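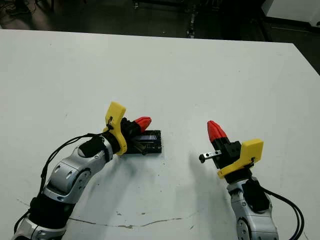
Dedeo Two-Arm Bench Kit: README

Last edited 7 December 2019 by Rhiannon Owen

What you get
Two arms, two grippers, a power brick, and a bag of screws that is always one size short. Dedeo sells the kit as ready to run. We had ours running in two days, and one of those went to the cables.

The grippers
Yellow printed brackets, red faceted fingertips. The fingertips are the good part. They will take a small circuit board by its end if you come in slowly, and will flick it across the bench if you don't. Start with a board you dislike.

Setup
1. Bolt both bases down before powering anything.
2. Leave slack in the cable at the wrist. More than that.
3. Run tang_home with the table clear.
4. Set the grip limit in tender.cfg. The default is 900, which suits walnuts. We use 7 percent of that for boards.

Known problems
The left arm drifts after over 2000 cycles. Homing fixes it until the next time.
Dark boards on a white table are easy for the software to find. So are scuffs, specks and the crack in our tabletop. Mask them in the config or enjoy watching it try to pick up a crack.
The manual's wiring diagram shows the July version of the kit. Ours is a later one.

Support
Dedeo answers email. For the Wandham bench, ask Dalia Shawky before changing the limits.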